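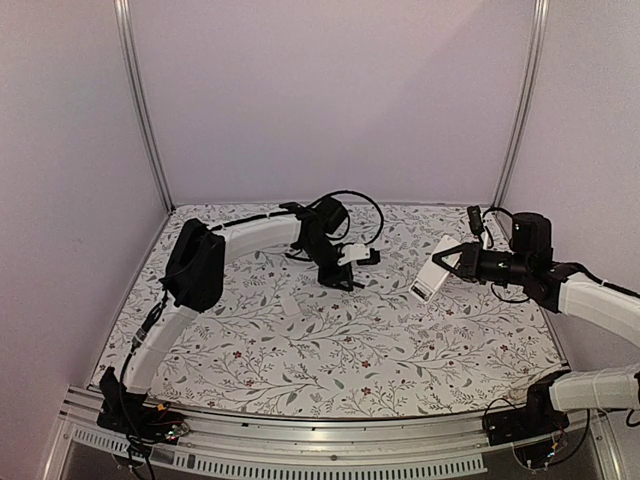 Two arms, one small white thing between them, and the flowered cloth.

I have not written since the table arrived in the workshop, so I owe you some news. The second arm is finally on the rail, in the right corner, and both of them can reach the middle without hitting the walls. I am very happy with this. My drawing said they would reach, but my drawings have said many things.

For those who are new: I build this in the shared workshop in Wanstead, in the evenings, together with Seidu Aidoo. He does the wiring and I do the frame and most of the software. We call the pair Wuma, which was his choice.

The padding on the links took much longer than I planned. I sewed the sleeves myself from white fabric, and the first set was too tight at the elbow - the link could move, but the cloth pulled the cable with it. The second set is looser and a little wrinkled. Lorraine Sedgwick, who has the bench next to ours, showed me how to make the seam flat so it does not catch. The fabric came to 133 minutes of sewing, if I believe my notebook.

The pale panels are new also. Before, we had the open room behind, and every time a person walked past, the camera on the right wrist had something different to look at. Now it is plain on three sides. The cloth with the vines I like very much. Seidu says that it looks like his aunt's kitchen in March, when she changes everything for spring.

What we practice now is passing. The right arm takes the small object and brings it toward the center, the left one comes down from above with its white printed finger and should take it over. I have 409 tries recorded so far. The difficult part is the angle, because if the object is tilted, the left finger must be turned to the same tilt, and my code for this is still too simple.

Things for the next weeks:
Shorten the cable loop over the left wrist, but not too much.
Put a cover on the two small boards at the front.
Print a second set of fingers, 2 mm thicker.

If somebody has experience with cable routing on a wrist like this, please write me in the comments. I read all of them, only slowly.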